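Slush (road surface)

Slush is a mixture of partly melted snow or ice and water. On roads it forms when snow falls on a surface close to freezing point, when lying snow begins to thaw, or when salt is spread on snow that has already settled. It is denser than fresh snow and moves easily under tyres, which push it out of the wheel tracks and into ridges at the sides and centre of the carriageway.

Slush is treated separately from packed snow and from ice in most winter road guidance. The three often follow one another on the same road within a day, and a slushy surface that is left overnight may freeze into hard ruts by morning.

Formation

Fresh snow contains a large amount of trapped air. As it warms, the crystals lose their points and become rounded grains, and meltwater fills the gaps between them. When the gaps are mostly full the mixture will no longer hold its shape, and it begins to flow.

Salt speeds up the process by lowering the freezing point of water. A salted road can therefore carry slush while the verge beside it is still covered in dry snow. Traffic also plays a part, both by heating the surface slightly and by mixing salt into the snow. Lightly used roads tend to clear more slowly than busy ones even where both have been treated at the same hour.

The type of road surface matters too. Open-textured asphalt lets water drain through its upper layer but needs more salt, while dense asphalt holds water on top unless the camber is good. Concrete bridge decks cool from below as well as above and are often the first places where slush refreezes.

Effects on driving

A layer of slush reduces grip in two ways. The water in it must be squeezed out from under the tyre before the rubber can touch the road, and the solid part acts as a loose layer that shears when the vehicle brakes or turns. Where the layer is deep enough, the tyre may ride up on it. This is known as slushplaning, and it can begin at lower speeds than aquaplaning on plain water.

Ridges left between the wheel tracks are a hazard when changing lanes. A car crossing a ridge may have one wheel in slush and another on bare asphalt, and will tend to pull to one side. Motorcycles and bicycles are affected more than cars.

Spray is a further difficulty. Slush thrown up by lorries is heavy and dirty, and it can cover a windscreen in a single pass. Dried salt leaves a film on glass and lamps.
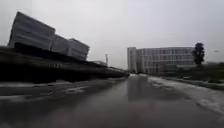 Visibility also depends on the light. Under heavy cloud, wet asphalt and grey sky have little contrast, and lane markings may be hard to pick out. At night, reflections from street lamps and oncoming vehicles spread over the wet surface and hide the painted lines.

Clearance

Slush is usually removed with a plough fitted with a rubber or polyurethane edge, which follows the road more closely than steel and leaves a thinner film behind. Gullies and drains must be kept open, or the meltwater will stand at the kerb — a common cause of ice the next morning.

On the road between Ledgate and Odport, slush is cleared before salt is spread, an order of work brought in after a hard frost in December. Lộc Hà, who drew up the route plan, divided the road into 2 sections so that the lower part near Odport could be ploughed first. Perihan Yaman later added a second check of the drains on each shift.

See also

Aquaplaning
Black ice
Road salt
Snowplough
Winter tyre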